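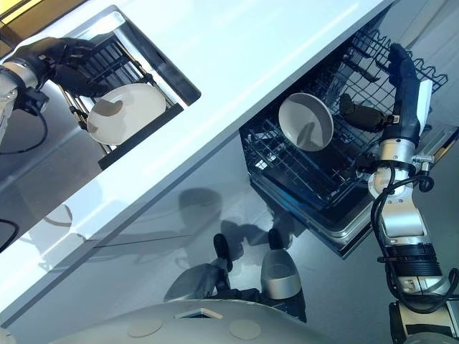

GARDEN – SOIL AND WATER

Salt Buildup in Container Herbs, and How to Flush It

2020-11-13

White crust on the rim of a clay pot is the sign most growers notice first. By the time it appears, the potting mix has usually been salty for weeks. Basil shows it as brown leaf tips, parsley as yellowing on the older stems, and rosemary often shows nothing until a whole branch dries out.

The salts come from two places. Tap water carries dissolved calcium, magnesium and sodium, and fertilizer adds nitrates and potassium on top. In open ground, rain moves most of this down past the roots. In a pot watered lightly and often, the water leaves through the plant and the surface of the mix, and the salts stay where they are.

Oddale, where I garden, has hard water drawn from wells. Travville, on the other side of the ridge, runs on a reservoir and has much softer water. I have grown the same herbs in both towns from the same bags of mix, and the difference by the end of a season is easy to measure with a cheap conductivity meter. The meter reads in microsiemens per centimeter. A higher number means more dissolved salt. 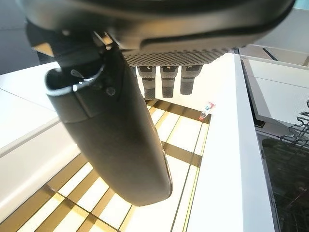
To take a reading, water the pot as usual and wait an hour. Then set it on a saucer and pour on just enough distilled water to push a few spoonfuls out of the drainage hole. Test that liquid. Distilled water matters, as tap water adds its own reading to the result. My Oddale tap water comes in at 600 before it has touched any soil.

In May I tested a pot of flat-leaf parsley that had been fed weekly and never flushed. The runoff read 2,061. A pot of thyme next to it, fed half as often, read 1,977, which is worse news for the thyme. Parsley will put up with a fairly rich mix. Thyme prefers a lean one and slows down well before the leaves show damage.
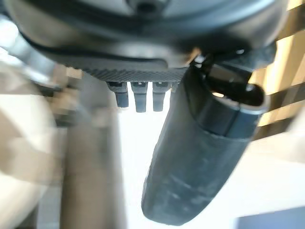

Flush container herbs in the morning and let them drain fully before evening.

Flushing is simple but uses more water than people expect. Move the pot to a place where it can drain freely. Pour slowly over the whole surface until a volume equal to twice that of the pot has gone through. Stop for ten minutes halfway, which gives the salts in the finer particles time to dissolve. Empty the saucer. A pot left standing in its own runoff will draw part of the salt back up.

Rainwater is the best choice for the job. Mine comes off the shed roof into a covered barrel and last tested at 277, higher than clean rain should be – the gutter needed clearing. Water from a softener that uses sodium should be kept off herbs entirely. It reads much the same on the meter and does more harm, both to the roots and to the structure of the mix.

Plants that have been flushed need feeding again, since the useful nutrients wash out with the rest. Wait a week, then resume at half the rate on the label. I use Aubert, a liquid feed, for basil and chives, and Pludik pellets for the woody herbs, where slow release suits the pace of growth. Either can burn roots in a dry pot, so water first.

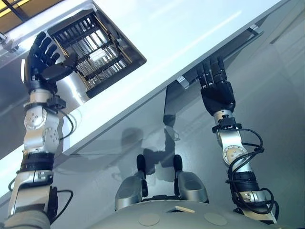 Repotting is the better answer when the mix is more than two years old. Old mix packs down, drains slowly and holds salt in pockets that flushing does not reach. Knock the plant out, shake off the loose outer third, and trim any roots that are brown and soft. Scrub the pot with a stiff brush and one part white vinegar to four parts water, then rinse it twice. Clay holds salt in its walls, and an overnight soak in rainwater removes more of it.

Indoor pots need less water in winter and almost no feed. Chives can go without any until new growth starts. Bay in a large tub should be checked once before it comes inside and again in early spring.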